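Glass jars with wood or cork lids: do they keep anything fresh?

Kitchen & Pantry > Storage and Organizing

bramblejam
Posted 8:14 am

Hi all, long-time reader, and I think this is only my second thread, so bear with me. I finally cleared out the tall cupboard next to the stove (half-empty bags everywhere, two of them split, oats in places oats should not be) and I'd like to move everything into clear glass. I love the tall cylinder kind with rounded shoulders and a wide brown lid that sits on top like a little hat. My sister says they look wonderful and let your crackers go soft in a week. Is she right? I'd be buying a lot of them, so I'd rather hear it now than after I've filled a shelf.

Nghĩa Đồng
Posted 9:02 am

Your sister is partly right, and I say that as somebody who has lived with this style for years and would buy them again. It depends on what's under the lid. Some have a silicone ring tucked up inside, and those hold nicely. Some are plain cork, which does pretty well as long as it's snug. And some are only a disc of wood that rests there looking handsome, and that's the one your sister has met.

When I'm trying a new jar I put it on a table with plenty of light and get down low so I can look straight through the glass at the place where the lid meets the rim. Then I have one hand low on the jar and the other on the lid, and I take my time with it.

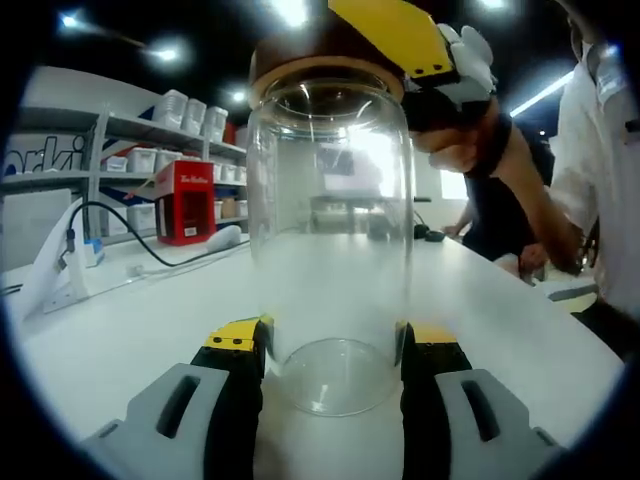 What you want is a little resistance when the lid comes up, and the same amount all the way round. If it lifts with no pull at all, keep that jar for things you go through quickly, or things that don't mind the air, like dried beans or tea bags. If it fights you, go easy, and turn it a bit as you lift. I cracked a rim once by yanking a cork straight up in December, when the heat was on and the whole house was dry as toast, and I was picking over that counter for days afterward.

quietpantry
Posted 9:40 am

I'm going to disagree, gently! I had a set of the Bosex ones with cork lids and I really did want to love them. Brown sugar went to a brick, cereal went limp, and the corks started shedding crumbs into the flour after a year or so. I switched to clamp lids with rubber gaskets and haven't looked back. They aren't as pretty, I'll give you that, but I cook from my pantry, I don't photograph it.

Nghĩa Đồng
Posted 9:58 am

Oh, brown sugar I wouldn't put under cork either, that's fair. Mine lives in a tub with a clip lid and a piece of damp terra cotta. But were you washing the corks? If they've been through the dishwasher even once they never sit right again. Damp cloth, dry them upside down overnight, and that's all they need.

quietpantry
Posted 10:05 am

...I may have put them through the dishwasher.

bramblejam
Posted 10:21 am

Ha! Okay, this is already so helpful, thank you both. What about sizes? I was going to get them all the same so they'd line up.

tallshelf_tan
Posted 11:47 am

Please don't get them all the same, I did that and regretted it. A 400 gram box of pasta shells rattled around in mine, and a regular bag of flour wouldn't fit, so I had a jar of flour and then a sad folded bag of leftover flour behind it. Measure what you buy most and work back from there. Also measure the shelf with the lid ON. I had 13 inches of clearance and forgot I'd need room to get my hand over the top, so every jar had to come out before I could open it.

Tall ones are also no fun to clean if your hand won't reach the bottom. I use a bottle brush and a spoonful of dry rice with soapy water, and swirl.

quietpantry
Posted 12:10 pm

Seconding the rice. And check that the glass sits flat before you take it home. There's a secondhand place in Brarbridge where I've found a few good ones, and I set every one on the counter and give it a nudge first.

bramblejam
Posted 12:33 pm

So I think I'll go with a mix: the pretty ones for pasta, beans and tea, and clamp lids for sugar, cereal and crackers. I'll start with four and see how the lids feel before I do the rest. Nghĩa, do you oil the wooden ones?

Nghĩa Đồng
Posted 1:15 pm

Just the wood, never the cork. A little food-grade mineral oil on a cloth, left for 20 minutes and wiped off well. Do the top and the edge and leave the underside alone if it touches food. Let us know how the crackers do, and say hello to your sister.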